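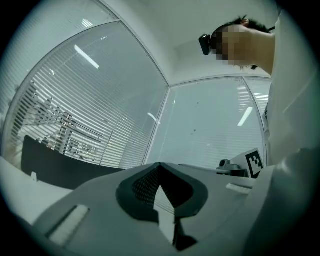 Opening

Thank Dennis for the introduction. Say name, say I work on timetables for the Clomlow area and have done for 16 years. Ask if the back row can hear.

Talk is 28 minutes if I don't wander. Questions at the end, but stop me for place names, as I forget that not everyone knows the valley.

What I want to cover: why the old 200 timetable didn't work, what we did to it, and what people said afterwards. Mostly the middle part.

The old timetable

The 200 runs from Clomlow to Fandthorpe by way of Trollgate. Hands up who has been on it. (Usually one or two.)

Read out the old morning departures from Clomlow, slowly: 6.52, 7.39, 8.21, 9.14, 10.02. Ask the room to say them back. They won't manage it. Leave a pause here.

Each of those times had a reason. The 7.39 was moved for a school that has since closed. The 8.21 waited for a train that now comes in earlier. The 9.14 was when the bus got back from its first trip. None of this was written down. Santeri worked it out from old timetable leaflets and from talking to drivers at the depot, and it took him most of a winter.

The printed version had six footnotes. Read out the one for code S: "Schooldays only, except when shown as H, or by request to the driver." Say that I wrote that one. Move on quickly.

How people use a timetable

People on this line fall into two groups. Regulars know their own bus and nothing else. Everyone else looks up a single trip, usually the night before, and wants to know when they can get home again.

The second group is the one we were losing. They could find the bus out. They couldn't work out the bus back, as the return times were on the other side of the sheet and in a different stop order.

Tell the hospital story here. Nabila was at the Trollgate stop handing out survey cards and met a woman who had gone to her appointment by bus and always paid for a taxi home. There was a bus home twenty minutes after she came out. She had read the wrong column for years. Don't overdo it, she was cross about it and fairly so.

What we changed

Go through these in order. They depend on each other.

Same minutes past every hour. Clomlow at 10 past, Trollgate at 34 past, Fandthorpe at 55 past. Once people have one number they have the whole day.

To get that, the round trip had to fit inside two hours with a break for the driver. It was over by four minutes. We took out the loop round the Oddsson works, where the stop had hardly any use after the shift change was dropped. This was the hardest part and I should say so. There were people who used it. Sanaa went and met them and arranged for the works minibus to pick up at the bottom gate.

Slack put in one place. The old timetable had a minute here and two minutes there, and drivers sat at stops in the middle of nowhere with the engine running. We put all of it at Trollgate, where there is a shelter and a toilet.

Footnotes down to one. Sundays are on a separate table. School journeys are on a separate table. The remaining footnote is about Christmas.

Out and back on the same page. Same stop order down the left, outbound times going down, return times going up on the right. Some readers don't like the upward column. We tried it both ways with passengers in the Clomlow library and upward did better, though not by a lot.

(If running late, skip the next part and go to What went wrong.)

Fonts and paper

Times in a plain typeface, all digits the same width. Light grey band every third row. No times in red, as red faded first in the cases at the stops and left gaps.

Matt paper for the stop cases. Gloss reflects and can't be read with the sun low, and most of our stops face west.

Bring the old sheet and the new sheet and pass them round. Get them back.

What went wrong

We started the new times in July. Good for the drivers, quiet roads. Bad for finding problems. When the schools went back, the run through the bottom of Trollgate took seven minutes longer and the 10 past was leaving at quarter past for a fortnight.

Fix was to move the school bus ahead of the service bus by six minutes. We should have driven it in term time first. Zamfira said this in the planning stage and it is in the notes of that meeting, so credit to her.

Second thing: we changed the stop cases over two days, and for one night half the line had new times and half had old ones. Do it in one day with more people, or cover the cases.

Third: the old leaflet was still on a surgery website months later. Keep a list of everywhere the timetable is posted. We have one now and I can send it to anyone who asks.

What people said

Read two of the cards. The one that says "I can do it in my head now", and the one from the man who wants the 7.39 back. He has written again since. He got his train every day on the 7.39 and the 7.10 gives him a long wait on the platform. I haven't got an answer for him – the hourly pattern does cost somebody something.

Don't quote passenger numbers. Fares changed the same season and it wouldn't be fair to claim the rise.

Close

Next job is the evening service, which still has the old times. Ask for anyone who has tried a two-hourly evening pattern to come and find me at tea.

Dennis to take questions. Repeat each question before answering, the room mic doesn't pick them up.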